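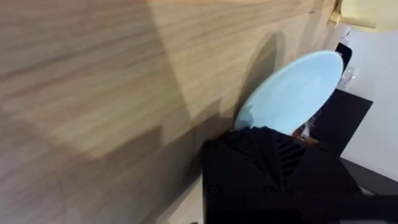 Catterall, 2023-05-16

Glaze tests, second round. Writing this up quick before the kiln is cool enough to open, otherwise I'll muddle the two lots again.

Base is still the Urken white stoneware. Wedged it longer this time, no air pockets that I could find when I cut the lump. Rolled out the tiles, left them under plastic overnight, edges curled a bit on the thin ones. Roll thicker next time, stop being mean with the clay.

Bisque was to 900 as before. No cracks. One tile with a chip, my fault, dropped the tongs on it.

What I'm after is a pale blue, plate colour, nothing greenish. Last round went grey wherever the coat was thin. Cledwyn Watkins reckons it's the cobalt not being ground fine enough and sitting in the bottom of the bucket. Probably right. Sieved everything twice, and stirred between every dip this time - tedious but the bucket looked a lot more even.

Mix A: Laranura clear plus cobalt, same as last round
Mix B: same but with a bit of tin, for softness
Mix C: B again, thinned with water, brushed on in 2 coats

29 tiles in altogether. Numbers scratched on the backs, list is inside the cupboard door. Please dont take the list down, somebody did last time.

C was horrible to brush. Dries on the clay before you've finished the stroke, so there are laps all over it. Might need gum in it. Or just give up brushing and pour.

Kiln: slow start, then full. Rarkileck controller still reads high at the top end, I think. Cones in on the middle shelf to check. Bottom shelf left out, element on that side is looking tired. Needs replacing before September when the evening lot start up again, ask for a price on a pair.

Meter before firing 1,677, forgot to write it down last time so cant compare. Read it again when unloading.

To do
- order more tin, nearly out
- new sieve, the fine one has a hole by the rim
- wash kiln shelf with the drips on it
- try B on a curved piece, flat tiles tell you nothing about runs
- ask Cledwyn about the gum, how much and does it go off

Lids back on the buckets plese. A had a skin on it this morning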